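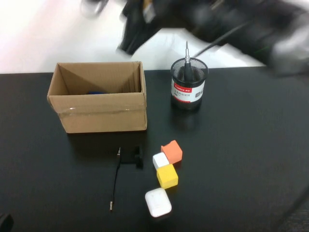
5.3 What went wrong on the tabletop

Okay, so this is the part of the Karno study I'd have loved to skip. We ran 554 pick-and-place trials with the Lirar controller, and 18 of them ended in a protective stop. I figured the long tools would be to blame (they swing, they snag, I fuss over them constantly). Nope! Our logs put 11 of those stops on a stale wrist reading: the arm kept its travel speed after the controller thought it had slowed down. The other seven we still can't sort out, and I've been through those logs more often than I'd like. Figure 7 has the layout with the scissors out on the table, next to the cubes.
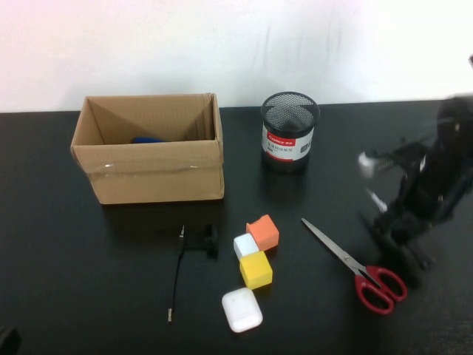
Figure 7. Tabletop with box, mesh holder, small items and scissors; arm at right.

We now drop any wrist reading older than 71 ms and hold the arm until a fresh one comes in.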